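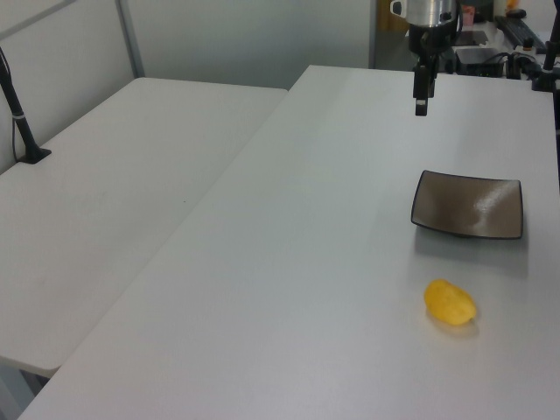

Square plate, dark glaze, thin black rim. Watch the glare on the upper right.

Kitchen & Table > Tableware > How-tos > Dark glazed plates

How to look after dark glazed plates (and what to put on them)

Had a lot of messages about dark plates since the July post so doing it all in one go. Kettle's on, typing fast.

Short version: dark glaze looks lovely, shows everything. Grease, fingerprints, hard water, cutlery marks. None of it is hard to sort. Most of it is a cloth and five minutes.

What you need

- washing up liquid, the plain sort
- bicarb
- white vinegar
- two soft cloths, one for wet, one for dry
- an old soft toothbrush for the rim
- kitchen roll, for storing

No scourers. Not even the "gentle" green ones. I ruined a Toron side plate that way and you can still see the swirls when the light's on it.

1. Before first use

Wash by hand in warm soapy water. Rinse well, dry straight away. Then turn it over and run a thumb round the foot. If it feels gritty it'll scratch your table, and the plate under it when you stack. Rub the foot with very fine wet and dry paper, a few turns, wipe, check again. Foot only. Keep well off the glaze.

Pop it on a flat table and press each corner. Square plates rock more than round ones, they move in the kiln. A tiny bit of rock is fine. If it clacks every time you cut something, send it back.

2. Everyday washing

Scrape, rinse, wash, rinse. Hot rinse at the end so it dries quicker. Don't leave to drain in the rack, that's where the chalky spots come from, specially round here with our water.

Dry with the second cloth. Go corner to corner, then round the rim. The curved up bit at the edge is where grease sits, so give that an extra wipe.

Dishwasher? Check the bottom of the plate or the box. My Flarkach ones say yes and have been through hundreds of times, bit duller than they were. Anything without a mark I do by hand.

3. Grey cutlery marks

They look like scratches. Usually they aren't, it's metal off the knife left on top of the glaze.

- Spoon of bicarb, few drops of water, mix to a paste
- Dab on with a damp cloth
- Small circles, light pressure
- Leave 5 minutes
- Rinse, dry, look at it sideways by the window

Still there? Do it again. Still there after that, it's probably a real scratch and you live with it.

4. White chalky film

Vinegar and warm water, half and half, in the washing up bowl. Plate in for 15 minutes, no longer. Wash as normal afterwards, otherwise next thing you eat off it tastes of chip shop.

Not on anything with gold or metallic decoration!! Plain glaze only.

5. Checking it's clean

Overhead light is a pain for this. You get one big white streak accross the glaze and can't see a thing underneath it. Turn the plate a quarter, look, turn again. Whatever stays in the same place on the plate is dirt. Whatever stays put under the lamp is just glare.

Then a dry fingertip over the middle. Should squeak a bit. If it slides, there's still grease, back in the bowl.

6. Putting food on it

Yellow is the best thing on brown-grey, no contest. Crisps, scrambled egg, lemon slices, sweetcorn fritters, a bit of mango. White next: rice, soft cheese, fish. Gravy and dark chocolate disappear completely.

Shallow plate so nothing runny. Dips go in a small bowl on top, off to one corner.

For crisps on a shallow plate:

- Tip them in the middle, let them slide out on their own
- Stop well before the rim, a finger's width all round
- Biggest ones on top
- Wipe crumbs and oil off the rim with dry kitchen roll before you carry it through
- Carry it flat, two hands

You will still get strays on the table. Pick them up before someone leans on one, the oil leaves a ring on some matt tops. Washing up liquid on a damp cloth, wipe, dry.

I sit the plate slightly turned to the edge of the table, looks less like a school canteen. Yae Kamata, who taught the Saturday class I went to, did it with every square plate and I've copied her ever since.

7. Storing

Stack no more than five. Sheet of kitchen roll folded between each, or those Bunting felt squares if you want to be fancy (I've had mine ages, they wash fine). Biggest at the bottom obviously. Lift them out, don't drag.

If the cupboard's cold and the food's hot, warm the plate under the tap first and dry it. Big jumps in temperature are what make the fine cracks in the glaze.

8. Chips and cracks

Run a nail round the rim once in a while, thin rims go first. A rough spot on the edge means no more food on that one. Use it under a plant or for keys. Glue is OK for a plate you only look at, I wouldn't eat off it.

Think that's everything. Someone asked about the Tiltia plate stands, haven't tried them on square ones yet so cant say. Will add a bit when I have.

Related how-tos

Getting tea stains out of mugs
Oil rings on a white table
Matt or gloss glaze, which marks worse
Stacking bowls in a narrow cupboard
Snack plates for a small table
Sharpening table knives at home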